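Notebook – Ellwood open day, bench demo
March 2018
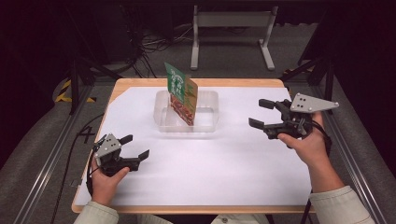
Setup

Bench 4, same one as in January. Fresh white paper over the top, taped from underneath this time so the edge doesn't lift when a sleeve drags over it. One clear plastic container and one snack packet, the green and brown one. I had planned on three kinds of packet and dropped two the evening before. With visitors changing over every 15 minutes there is no time to explain why one packet behaves differently from another.

Hand-held grippers, one left and one right, both on the newer Hanix jaws. Jaw travel checked before opening. The right one had play in the top plate, so I tightened the corner bolts and marked them with paint pen. Look at those again after the next long session.

Running order

What we settled on after the first two groups:
Show the task once at normal speed, no talking.
Show it again slowly and talk through it.
Offer the grippers to whoever wants a try, seated, sleeves pushed back.
Play back the recording on the side monitor.

The first group got the talk before the demo and they drifted off to the Zerau arm across the hall. Moving the talk to the second pass fixed that.

The task

Packet out of the container, flat on the paper, then back in standing up. Taking it out is easy. Putting it back is the part people want to watch, as the packet folds if you pinch it low and swings if you pinch it high. A third of the way down from the top seal worked best for me. With both grippers you can steady the container with the left and lower the packet with the right, but most visitors used the left one on the packet too and passed it across. Both are fine for the recordings. I logged them under separate labels.

Children were better at this than adults on the first try. They let the packet fall, picked it up again and kept going. Adults stopped to ask if they had broken something.

Problems

Right gripper cable is too short for anyone tall. It pulled at the connector twice and we lost the end of one recording. I moved the strain relief back a hand's width at lunch and it held for the afternoon.

The recorder stopped on its own when the log reached 2000 entries. That is a default in the Skov software and I should have remembered it. Raised the limit to 2555, the highest it would take, and restarted. The first file is complete up to the cutoff – don't merge it with the second until the timestamps are checked.

Packet got soft from handling. Swapped it mid-afternoon for a new one of the same kind. The change is noted in the log at entry 682 of the second file.

Questions from visitors

Most common: why hold the grippers by hand if there is a robot arm over there. I said we want to see how people do the job first, with the same jaws the arm would use. That was enough for most. One visitor from a packing plant asked how the jaws wear on printed film. I don't have an answer. We have never looked at the pads after a full day, so I bagged this set and labeled it.

Also asked: how heavy they are to hold. Fine for one turn, tiring after an hour. My right wrist was sore by closing.

To do

Longer cable for the right side, same connector.
Set the Skov limit in the startup file so it survives a restart.
Photograph the bagged pads under the bench scope.
Ask Ellwood if we can have the spot nearer the door next time – the hall is loud by the Zerau arm and I was hoarse by three.
Return the borrowed monitor stand.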